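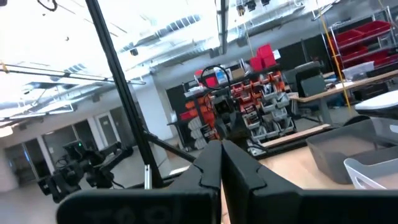

October 27, 2026

Cell 2, kitting bench. Picking up from the last entry, which stopped in the middle of a complaint about the bin labels. The complaint stands.

Ran the Palomino kits from first thing until lunch. These are the small-parts kits that go to the assembly bench: standoffs, screws, two washers, a clip, and the rubber foot that everyone on assembly says is the wrong rubber foot. The arms pick, a person checks, the kit goes in a bag. Before the arms, a person picked, the same person checked, and the kit went in a bag. I wrote in the proposal that this would "free up skilled staff." I would like it on record that the skilled staff spent this morning turning clips the right way up.

The clips are the problem. They arrive from Vulthorpe poured into a sack, and they nest. A hand pulls one clip out of a nest without its owner noticing there was a nest. The gripper closes on three and carries them over with great dignity. Cure at present: someone shakes the bin before each run and combs through the top layer. So we now have a job called combing, which did not exist in the spring, and which is already on the rota between bag stock and sweeping.

Changes made today:

Approach height over the clip bin lowered by 5 mm. Better on a full bin, worse on a half-empty one. Put it back, then lowered it again after lunch when the bin had been filled.

Closing speed dropped one step. Fewer clips fired across the bench. The one that went behind the monitor can stay there.

Wrote a new check step for washers. It asks the operator to confirm two washers by pressing a button. Watched it in use. The button was pressed before the washers had arrived, every time, by me as well. Took the step out again and put the washer check back on the printed sheet, where at least you have to hold a pen.

Faults: 9 stops before lunch. I wrote them up as they happened instead of reconstructing them at the end, so for once the list is the real one. Six were clips. One was a bag folded under itself. One was somebody leaning on the bench to reach the tape. One has no explanation, and cleared when I stood up to look at it.

The leaning stop needs an actual fix. People lean on that bench. They have leaned on it for years; it is the right height for it and it faces the room. The current rule is "don't lean," which has been ignored by everyone who has read it and also by its author. Proposal: shift the pick positions back a hand's width and give people their leaning room. It costs us some reach on the far side. I'd take that over explaining to a grown adult with twenty years in stores that a bench is no longer for elbows.

On the people side, since the Jirnetti visit is coming and they will ask. (They always ask how many heads we saved. The answer is none, and they write it down as if I had said a number.) What has changed so far, from what people tell me and what I see when I'm at the bench:

Nobody picks for a full shift now, and nobody misses it. The wrists were the first thing mentioned in every conversation I had. If the project is ever asked to justify itself I would start with the wrists.

Talking has gone down. I did not expect that one. Picking by hand, you could keep up a conversation all afternoon, because your hands knew the job. Minding the arms, you have to listen, as the first sign of a double pick is a small click that no sensor of ours reports. So people go quiet and tilt their heads. Two of them have asked to have the radio moved to the other end of the shop. The rest regard this as a betrayal.

The pace belongs to the cell. By hand you could go hard for an hour and then take your time over a coffee. The arms do the same speed at ten past eight as they do just before home time, and if you walk away the finished kits pile up and look at you. I've put in a hold button that parks everything after the current kit, no fault logged and no line on the report. It got used a lot today. Good. That is what it's for, and I'd ask whoever reads the reports not to go looking for a way to count it.

Stores knowledge is leaking. The people who filled kits by hand knew when a batch of screws was off before they had finished the first handful. We only find out now when assembly rings up. I'd like a handful from each new batch to go through actual hands before it is loaded. No form. Just hands.

After lunch: Paltov job, a run of 300, one part type, no clips. It went through like a demonstration video. Of course the only people in the shop to see it were the ones who see it every day, and one of them said, "Well, it can do those." It can do those. Those were never the ones anybody hated doing.

Label complaint, continued: the bins are labeled on the front for people, and the program knows them by position. When a bin gets moved, the people are right and the program is wrong, and it is the program that does the picking. We loaded M3 into the M4 slot on the last Palomino batch and got a very consistent set of incorrect kits. For now there's tape on the bench with the slot names written in marker. The tape works. The tape is also the cheapest part of this whole cell, and I intend to leave it off the slide.

Still open:

-- Leaning room. Needs the pick positions taught again, half a day if left alone, so a day and a half.
-- Ask Vulthorpe whether clips can come in trays. They will say yes and quote for December.
-- Spare finger pads, one set on the shelf, want two.
-- Radio.
-- The rubber foot. Assembly are right, it's the wrong one. The drawing has been wrong since before the arms and we've now automated it.

Bench handed over to the evening shift with the clip bin combed and the hold button on.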